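Care of Matte White Tabletops

Matte surfaces show residue sooner than gloss. Wipe with a damp microfiber cloth and a drop of dish soap, working in straight passes from the back edge forward. Rinse the cloth, repeat, then dry.
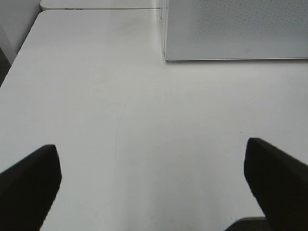
Faint lines and smudges are easiest to find with a flashlight held low over the surface. Treat a line as a transfer mark first. Rub lightly with a white vinyl eraser for up to 70 seconds, then wipe. If a fingernail catches in it, it is a scratch and cleaning will not remove it.

Do not use melamine sponges or cream cleansers. Both polish the finish and leave shiny patches.

Text: Sveva Zanetti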